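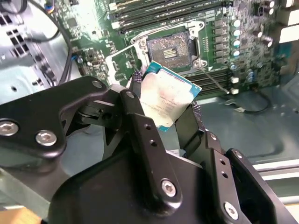

NOTICE OF DETERMINATION
Office of Inherited Names, Prerwood District
24 Feb 2025

The Office has reviewed the petition of Gwendolyn Kowalczyk, resident of Lemma Street, to return the name she received from her grandmother.

The petitioner states that the name no longer fits. It has grown tight across the middle syllables, and on cold mornings it does not answer when called. She has worn it for almost 9 years past the recommended term.

Under Rule 137, a name may be returned if it is clean, complete and free of debt. The examiner found the name complete. He found one promise attached to it, made beside the river in May to a person now dead.
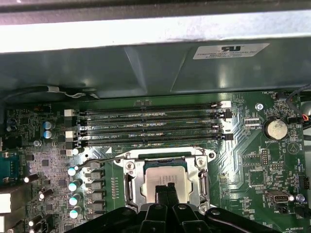 Tiruwork Gudeta objected in writing that a promise to the dead does not lapse with the name, and that the Office had let her own brother go nameless for less.

The objection is noted. The petitioner was asked to state the promise aloud. She declined, and asked for her coat.

The petition is denied. The name remains in use and will be called at the door.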